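Adden > Atelier > Carnets > Fauteuils manuels

Catégorie : Cahier d'atelier / Mobilité / Révision

Cahier d'atelier, lundi, 14 h

Fauteuil manuel de la chambre témoin, toile bleue. Révision demandée par Sofia Louro : dossier jugé trop creux, tirage à gauche sur sol plat, frein droit qui revient. Je note au fil de l'eau, Valter Guerreiro reprendra la suite du dossier mercredi matin.

État à la réception. Châssis pliant, croisillon sans jeu sensible à la main. Ouverture et fermeture franches. Assise sèche, coutures saines. Tubes de dossier d'équerre, contrôlés au réglet de 900 mm posé en travers puis à la verticale de chaque côté. Pas de trace de choc côté axe. Graisse ancienne sur les roulements avant, cheveux et fibres enroulés autour des deux axes de roulettes, ce qui suffit en général à expliquer un tirage.

Roulettes avant déposées, nettoyées, remontées. Celle de gauche freinait nettement plus que l'autre. Bague d'espacement marquée, retournée faute de pièce neuve. À commander chez Sarmiento, même référence que la dernière fois (voir bon de juin, chemise verte). Fourche gauche : le roulement supérieur accroche un peu en fin de rotation. Acceptable, à surveiller.

Pneus arrière : pleins, pas de pression à relever. Rayons sonnés un par un. 2 rayons mous sur la roue droite, repris d'un quart de tour. Voile contrôlé au comparateur après reprise, dans la tolérance que nous appliquons ici. Mains courantes propres, aucune bavure au gant.

Freins. Le droit avait glissé sur son tube : collier desserré, pas d'usure du sabot. Repositionné, serré à 6 N·m. Essai sur la rampe avec lest, pas de recul. Le gauche n'a pas été touché.

Dossier. La toile n'a pas de sangles de tension, le creux ne se règle donc pas. Comparaison avec le fauteuil Plokari du magasin, même largeur : creux moins marqué, toile plus récente. J'ai vidé la poche arrière avant toute mesure (un carnet, une paire de gants, de quoi fausser le relevé). Toile détendue mais sans déchirure ni glissement aux fixations. Je ne remplace pas pour l'instant. Si Sofia maintient sa demande, il faut une toile à sangles Rurkden, délai à vérifier.

Retour en chambre après déjeuner pour les essais d'approche du lit.
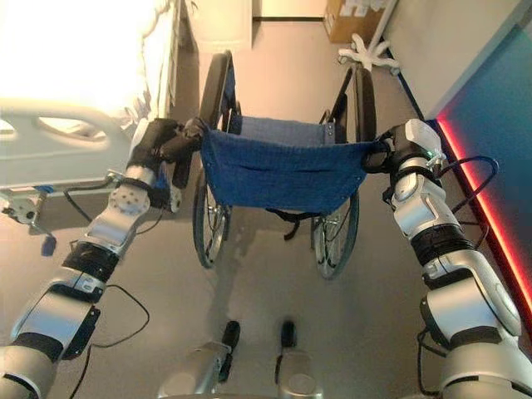 Fauteuil vu de l'arrière, poignées en prise, lit à gauche. Creux de la toile et poche visibles.

Approche du lit. Placement en biais, assise tournée vers le lit, puis placement parallèle. Le parallèle passe mieux dans cette pièce : la roue reste à distance du piètement et l'accoudoir se relève sans toucher la barrière. En biais, le repose-pieds arrive trop tôt sous le sommier et il faut reculer pour l'escamoter. Procédure à retenir : repose-pieds escamotés avant l'approche, freins serrés des deux côtés, accoudoir en dernier.

Une sangle noire pend sous la toile, au milieu. Elle ne porte rien sur ce modèle et n'apparaît pas sur la fiche. Provenance inconnue, sans doute un reste d'accessoire. Risque faible tant que le fauteuil est ouvert, mais elle peut se prendre dans le croisillon au pliage. À attacher au tube ou à déposer — je laisse la décision à Valter.

Poignées : pas de rotation des manchons sur le tube, ni à vide ni avec lest. Rien à coller.

Essai de ligne droite dans le couloir, lest en place, lâcher à la marque : le tirage à gauche a nettement diminué, il en reste un peu. Je soupçonne la fourche plus que la roue. Refaire l'essai après remplacement de la bague, sans rien modifier d'autre, sinon on ne saura pas d'où vient l'écart.

Reste à faire :
- bague d'espacement gauche (Sarmiento)
- décision sur la sangle noire
- devis toile Rurkden si confirmé
- étiquette de révision, l'ancienne est illisible

Fauteuil laissé en chambre, freins serrés. Clé dynamométrique remise au tableau — elle est à réétalonner avant la fin du mois, le certificat est dans le tiroir du bas.

Adden, atelier mobilité | Contact | Mentions légales | Haut de page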